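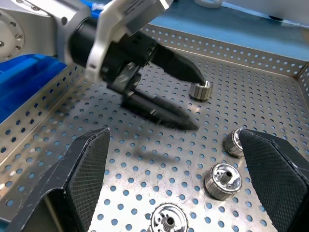 Syafiqah Pasaribu wrote back that I should stop recording more and start recording differently, and I have been chewing on that for days, so I'm bringing it here to see whether other folks agree. We have two arms sharing one perforated steel tray of little ridged metal wheels, and I'm gathering demonstrations by hand control so the policy can learn to pick them out. I've got 200 episodes so far. The trained policy is lovely when a wheel stands upright on its own and pretty hopeless when one is tilted, or when both arms go for the same neighborhood. My plan was to keep going to 701, which is what the Fultgate team used on their parts, but that's a lot of evenings! Do I need the bigger number, or is something wrong with the ones I have?

asked 19 June 2022

We use cookies to remember your settings and keep you signed in. By continuing to browse you agree to our cookie policy. Accept | Manage choices

Hello, and welcome - I went through this same stretch with the Kalla cell, so you have my sympathy. Before you record anything else, sit down with a cup of something and watch 20 of your old episodes from start to finish, wrist view only. When I did it I found I'd been setting the parts down the same way every time without noticing, nice and tidy, with plenty of room around each one. The policy had hardly ever seen a tilted part, so of course it was lost.

What helped me was drawing up a short list of starting layouts (tilted, up against the wall, two close together, one half hidden behind a finger) and recording 20 of each. Shake the tray between takes if you can. And please keep the takes where you miss the first grab and recover, as long as the recovery is clean. I threw all of mine away in August and had to go back and make them again, which still stings.

For the two arms, decide on a rule for who goes first and stick to it in every single take. If you let the left arm yield sometimes and the right arm yield other times, depending on your mood, the model learns to dither. Mine would hover both grippers over the tray like two people at a doorway.

More data. It's always more data. Also check your lighting, shiny parts are a pain.

I'd go along with the long answer above, and only add that the perforated floor can cause trouble by itself. At Prelton we had a policy that kept closing on nothing at all, and our best guess was that it took the dark holes for the holes in the parts. We mixed in takes with a plain tray and it got better, though we changed the exposure that same week so I can't swear to which one did it. Goh's notes on camera exposure are worth a read if you can find them. Do let us know how you get on!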